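Shared workshop's can-sorting arm passes its first full month

A robot arm built by members of the Grikorton shared workshop has finished its first full month of picking trials, handling drink cans on a rimmed table with a two-finger gripper. The group logged 2,577 grasp attempts in February. The build is intended to sort container-deposit returns by size and material before they are bagged.

Lwazi Mahlangu, who led the mechanical side, said the arm was bought second-hand without a controller and spent most of last winter in pieces. Two of its joints needed new bearings, and the original cabling was replaced from the base to the wrist. The gripper is the group's own design, in its fourth revision. Earlier versions closed too far from the centreline and tended to push a can over before both fingers made contact.

The current fingers are tapered and black, with a blunt tip. Mahlangu said the taper was a compromise. A broader finger holds a full can more securely but can't get between neighbours, and on a shared table the cans are rarely well spaced. Finger travel is limited in software so that an empty aluminium can is held without crushing the wall.

A small camera at the wrist supplies the only image used for the final approach. Chantelle Kruger wrote the software that locates the can, which the members call Itach. It fits an ellipse to the lid, estimates the can's axis from the side walls and then sets the wrist angle before the fingers close. Lids seen from a low angle remain the weak point, as the ellipse flattens and the error in depth rises quickly. 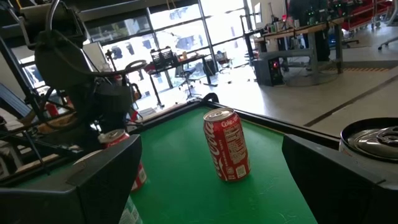
Kruger said reflections were the second problem. Daylight on a silver lid can saturate part of the camera's image, and the fit then locks on to the highlight in place of the rim. Exposure is now set from a patch of table surface at the start of each run and held until the run ends. The change was made partway through the month, so the February log covers both methods and the two halves have not been pooled.

Of the attempts made with fixed exposure, 903 were on cans standing clear of their neighbours and 486 were on cans with another container close by. The group hasn't published success rates for either set. Lerato Mabaso, who keeps the log, said a grasp is recorded as good only if the can is lifted, carried to the drop point and released upright. Cans that slip and are caught again on a second closure are entered as failures.

Containers other than standard cans are used as obstacles and are not yet targets. Mabaso said the next category would be slim cans, which need a different finger opening and a lower contact height. Glass has been ruled out for this gripper. Plastic bottles will wait until the pads can be changed without taking the fingers off the wrist, a job that currently uses four screws and a torque driver.

Running costs have been low. Control runs on a desktop computer the workshop already had, and the motor drives came from Stustness, a small supplier that sold the group open-box units. Total spend to the end of the month was some $900, excluding the arm. The largest single item was the replacement wrist cable, which had to be made up to length after the first one chafed through at the second joint.

Safety arrangements follow the workshop's existing rules for powered equipment. The arm runs at reduced speed whenever anyone is inside the marked area, and an emergency stop is wired into the drive supply. A second stop, on a long lead, is held by the operator during any test of new code. Lungile Nkosi, who runs inductions, said members must complete a separate sign-off before using the arm, including those already cleared for the lathe and mill.

Work has now moved to the conveyor feed. Parvaneh Mirzaei is building a short belt to bring cans to the table in single file, using rollers from a dismantled checkout. Belt speed will be matched to the slowest part of the arm's cycle, at present the return from the drop point. The first version will stop for each pick. Picking from a moving belt would require a faster camera link than the present one, and the group has not decided whether to pay for it.

Drawings for the fourth-revision gripper and the Itach source code are available to members on the workshop server. A public release is planned once the finger geometry is settled.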